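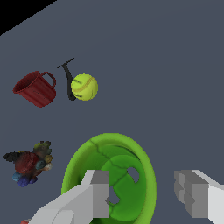

Sidra Magsi wrote under the last version that the list asks too much for a small kitchen, and that the person who opens at six in the morning will simply tick every box without looking. She also asked why the gas comes after the cups, when gas is what can hurt us.

I thought about this for some days and I agree with half of it. Gas is now first. The number of points stays the same, but I removed the boxes where two questions were hidden in one. If you still find a point that cannot be answered with yes or no, please write it on the back of the sheet.

Shared Kitchen and Tea Room, Rana Building
Monthly inspection, comments from April
Key: OK / Repair / Remove from use

1. Gas and cooking

1.1 Main valve turns freely by hand. OK.
Comment: It was stiff in winter. Do not put cooking oil on it. I saw a shiny ring there and somebody has tried.

1.2 Hose has no cracks and is inside its printed date. OK.
Comment: The date is on the underside, so you need a small mirror or a phone.

1.3 All burners light at first or second try. Repair.
Comment: Left rear burner needs four tries. Until the technician comes, the knob is taped. Please leave the tape where it is, also if you are in a hurry.

1.4 Soap water test on the joints. OK.
Comment: No bubbles. I wait one full minute at each joint. Ten seconds is not a test.

2. Electric

2.1 Kettle cord and plug. OK.
Comment: The Kutora kettle is rated 2210 W and must have its own socket. The extension with the white switch is not for it. I found them together two times.

2.2 Refrigerator door seal holds a sheet of paper on four sides. Repair.
Comment: At the bottom hinge the paper falls. The temperature inside is still good at seven in the morning, but after lunch it goes up.

2.3 Wall sockets near the sink have covers. OK.

2.4 Test button on the breaker. OK.
Comment: Warn the upstairs office before you press. Their printer lost 131 pages last time and I had to hear about every page.

3. Cups, plates and glass

3.1 No chips on the rim. Remove from use, three pieces.
Comment: Pass a dry finger slowly around the rim. The eye misses small chips, especially on white cups. Chipped pieces go in the box under the stairs — not back on the shelf behind the good ones.

3.2 Handles firm. OK.
Comment: Hold the body in one hand and the handle in other hand, and press gently in both directions. If there is any movement or sound, the cup goes out. A handle that comes off with hot tea inside is the most common burn we had in this building.

3.3 Enamel pieces checked inside for bare metal. OK with remark.
Comment: Small damage on the outside is only ugly. Damage inside, where the drink touches, means remove. The Anow set has dark marks at the bottom which are tea and not rust. Rub with baking soda first, then decide.

3.4 Nothing heavy stored above shoulder height. Repair.
Comment: The big serving dish was on the top shelf again. I moved it down. It needs a fixed place with a label, or it will climb up again by itself.

3.5 Drying rack stable when full. OK.
Comment: The rubber feet are new.
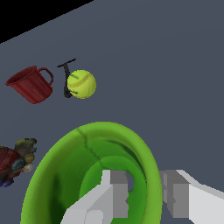
3.6 Shelf screws tight. OK.
Comment: I tightened two on the left bracket by a quarter turn. If they are loose again next month, the wall plug must be changed, because turning more will only make the hole bigger.

4. Fire and exit

4.1 Extinguisher needle in the green area, pin and seal present. OK.

4.2 Fire blanket can be pulled down with one hand. Repair.
Comment: The pouch was behind the aprons. I moved the aprons to the other hook, but the hook is loose and needs a longer screw.

4.3 Passage to the back door is 900 mm wide at every point. Repair.
Comment: Measure at the narrowest place, and with the pantry door open. With the door open we have less. The rice sacks must go to the Zerkham side of the store. I know it is more walking.

4.4 Back door opens from inside without key. OK.

5. Floor and water

5.1 No loose tiles. OK.
Comment: The one by the sink makes a hollow sound but does not move yet.

5.2 Hot water at the tap is not dangerous. OK.
Comment: Let it run one minute before you measure. Write the number on the sheet also when it is good, otherwise we cannot compare.

5.3 Mat is flat at all corners. Remove from use.
Comment: The corner folds up and my own shoe was caught. A new mat is allowed up to 500 from the small repairs money. Please keep the receipt.

Open from this inspection: 1.3, 2.2, 3.4, 4.2, 4.3 and the new mat.

To Sidra again, about the ticking without looking: from next month the sheet will have an empty line under each section, where the person must write one thing that they saw. It can be a small thing. If the line says only "all fine", I will return the sheet and ask to do that section again.

The old sheets are in the drawer below the telephone. Do not throw them, I still need the winter ones for the gas technician.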